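Visit report: Amegashie textile sorting works, Clivelport
12/08/2022

The works stands on the east side of the Clivelport dock road, in a former cold store. It takes in used household textiles from kerbside collection and shop surplus, grades them, and sends the output on as baled goods. The tour covered reception, hand sorting, fibre identification, baling and the dust plant. Drainage and the boiler house were not on the route. Stavros Alexiou led it, and most of the figures below are his. Where I have worked something out for myself I have said so.

Reception

Material arrives in tied sacks and in wheeled cages. Each cage is weighed on a floor scale let into the concrete by the roller door, and the ticket goes with it to the first table. The intake on the day before our visit was 3653 kg, described as ordinary for August. January is the heaviest month. Sacks with a damp reading above the house limit are put to one side and opened under extraction. The limit is set by hand meter at three points per sack, and I was not able to find out how the points are chosen.

Mixed loads are the usual case. A cage may hold coats, curtains, bedding, soft furnishings and printed novelty goods. The last group gives trouble further down the line: a red pile fabric with white lettering such as THE BIG DAY will often be sound as cloth and still have no resale grade, and the print has to be dealt with before the fibre can be used again. 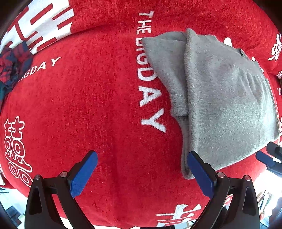 HAND SORTING

The first sort is into 3 streams: wearable, household and fibre. It is done at fixed tables 660 mm wide, with chutes at the back. The second sort splits the wearable stream by garment type and condition, and the household stream by construction (woven, knitted, pile, quilted). Fleece is kept out of the general knit bin. It sheds in the opener and blocks the screens, and it is collected separately until there is enough for a bale.

Lighting over the tables is cool white, with a higher level at the grading end. Stains show well enough on pale cloth, less so on dark reds and navy. There was a hand lamp at each grading position, used at a low angle to bring up worn pile. Table height is adjustable by crank, though two of those I tried had seized.

Fibre identification

The household and fibre streams are checked with a near-infrared reader mounted beside the belt. It gives a reading for the main fibre and a second reading for the blend, if there is one. Black and very dark greys read poorly, as they do on most instruments of this kind, and are passed to a bench for a burn test or a look under the microscope. Coated and heavily printed faces are turned over and read from the back.

The reader is a Rendier unit, fitted in place of an older one that needed daily calibration. The current routine is a reference tile at the start of each shift and another after any belt stoppage. I asked for the misread rate and was given it by fibre type for cotton and polyester only. Wool blends are said to be worse. Elastane below a few per cent is not reported at all, which matters to anyone buying for mechanical opening.

Prints

White print on a strong ground colour comes in two main forms here, pigment in a binder and transfer film. Film can be cut out. Pigment goes through the opener with the cloth and leaves hard specks in the web. The works removes large film areas by hand on household goods and downgrades everything else to filling. A trial of softening the binder with heat was run at Rosgate and dropped after one season; the cloth scorched before the print let go.
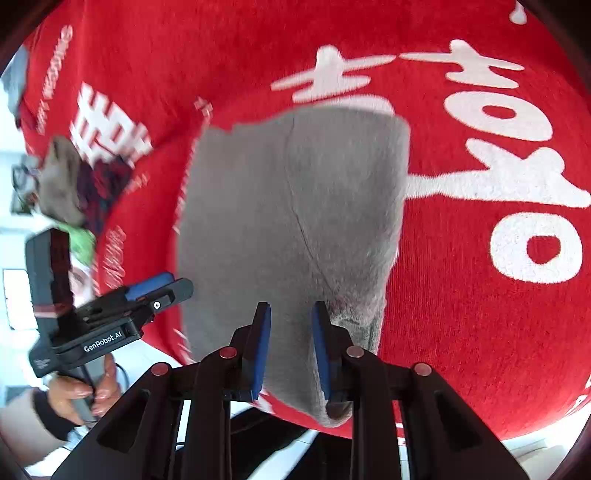
Fiifi Opoku, reading this report in draft, disagreed with the paragraph on prints. In his view the Rosgate trial was stopped on the cost of gas, and the scorching was confined to acrylic pile run at the wrong setting. He added that cotton loads had come through with specks well down, and that he would want the trial sheets looked at before anyone wrote the method off. I have not seen the sheets and have left both accounts standing.

Baling and dust

Bales are pressed to some 80 kg for the wearable grades. Filling is pressed heavier. Strapping is polyester, and each bale carries a printed label with grade, weight and shift. The dust plant is a bag filter on the yard side, with the pressure drop logged by hand on a clipboard. The log was complete for the week shown.

Points to follow up: misread rates for wool blends; method for choosing damp points; trial sheets from Rosgate; repair of the table cranks.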